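My Monday at the Grellisley small press fair

I almost skipped Grellisley this year. The bus takes forever, and last July the hall was so hot that the glue on somebody's zines gave up. But Ha-neul Shim had a table for the first time, with the English edition of a comic I've been begging people to read, so off I went with a sandwich and an empty backpack.

Doors opened at ten and there was already a line past the bike racks. Inside there were 70 tables this time, up from 30, and they'd finally put the comics people near the windows - hooray! Ha-neul brought 25 copies of Wakska and they were gone before lunch. I got mine signed, with a tiny drawing of the heron from chapter two (if you know, you know).

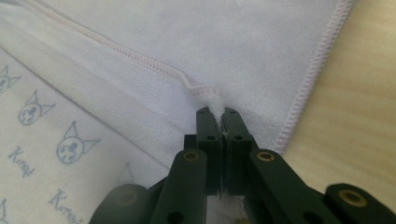
After that I wandered over to Fidov, who do translated novels and the odd cookbook. Their print runs are 800 copies, which sounded small to me until I heard what storage costs. I asked if the second Intarasuk book was coming and got a big grin and a "maybe in spring," so I'm choosing to believe it.

The afternoon talk was Shaimaa Fahmy on lettering, and it was the best hour of the day. She spent most of it on sound effects! She showed the same door slam done four ways, and the one I liked best was the one she hated. She also hates it when a balloon gets stretched to fit the English, and now I see it in everything I own. Bring a pencil if you ever get to hear her, she talks fast.
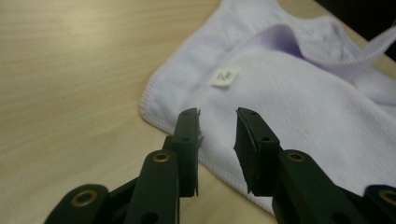 Pale towel with a stitched border, on a light wooden tabletop.

Food was the weak spot again. One coffee cart for the whole hall, and they ran out of milk by two. I ate my sandwich on the back steps with a couple from the riso table and we traded minicomics, so no real complaints.

I came home with eleven books and a poster I have no wall for. Wakska is already on its second reader, my sister, who has promised to give it back.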